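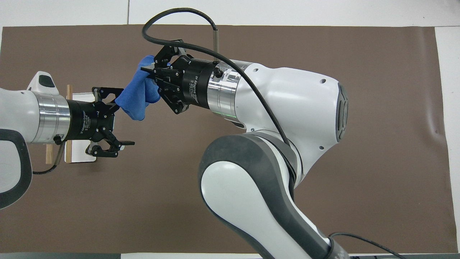 I gave the Plorker app 3 months, which I think is fair, and I'm still waiting to feel any of it.

The pitch is that you "unlock" your reading. You type in what you read, it gives you points, and at 100 points you get a badge with a little owl on it. My cousin swears by it. My cousin also swore by the water bottle that glowed when you were thirsty.

What bugs me is the page goal. It set mine at 320 a week and wouldn't say where that came from. I emailed. A very polite reply signed Nizar Saliba told me the number was "personalized to my reading profile." So I made a second account, said I was a retired man who only likes westerns, and guess what. 320.

By September I was picking thin books with big print to keep the streak going. I put down a long novel I was enjoying, set in a fishing town called Gondon, and swapped it for a thing on decluttering that I could finish in a lunch break. I remember the ending of neither, and in one case that's the app's fault.

There's a paid tier too, which promises "deeper insights." The free insights told me I read mostly in the evening. I knew that. I was there.

I've deleted it and gone back to a slip of paper stuck in the book. The Gondon one is on the nightstand again. I had to start over from chapter two, as I'd lost track of who owned the boat.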